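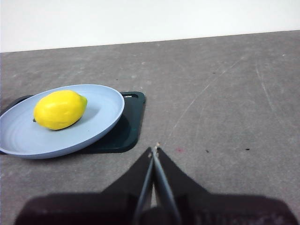 Preserving One Lemon (Or As Many As You Like)

I used to think preserved lemons were something you bought in a tiny, expensive jar and then forgot behind the mustard. My neighbor Bongani Shezi set me straight over the fence one August, and I've had a jar going ever since. You can do it with a single lemon if that's what you've got, and I often do!

What you need

Lemons with bright, unblemished skin
Coarse salt, 2 tablespoons for each lemon
Extra lemon juice for topping up
A clean jar with a tight lid - I use an old Zerberg one, but anything that seals will do
A small sharp knife and a board

How I do it

Scrub the lemon under warm water, properly, all over. You'll be eating the peel, so buy unwaxed if you can. Dry it well and let it sit on a plate while you get the jar ready. Mine gets washed in hot soapy water, rinsed, and then boiled for 5 minutes.

Trim off the pointy tip and whatever is left of the stem at the other end. Stand the lemon up and cut down into quarters, stopping a little short of the bottom so it all hangs together like a flower. (If you slice right through, just carry on with wedges. It tastes the same.)

Pack the cuts with salt. Really get in there, and check your fingers for nicks first or you'll be hopping around the kitchen. Put a spoonful of salt in the bottom of the jar, push the lemon in cut side up, and press until the juice starts running. Add the next one on top if you're making more.

Pour in juice until the fruit is completely covered. Close the lid and leave the jar on the counter, out of the sun, turning it over once a day. I open mine every other day to let any gas out and shove the peel back under. After a week it goes in the fridge, and in 4 weeks total the peel should be soft all the way through.

Rinse a piece before you use it, scrape away the pulp, and chop the peel small. It's great with roast chicken, or stirred into plain rice with butter.
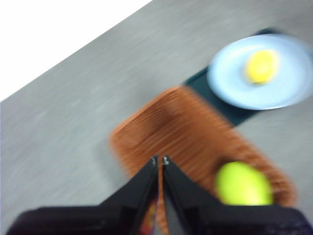
Can I use bottled lemon juice for topping up?
Fresh tastes better to me, but bottled works fine. Get plain juice with no sugar added, and make sure it comes up over the top of the peel.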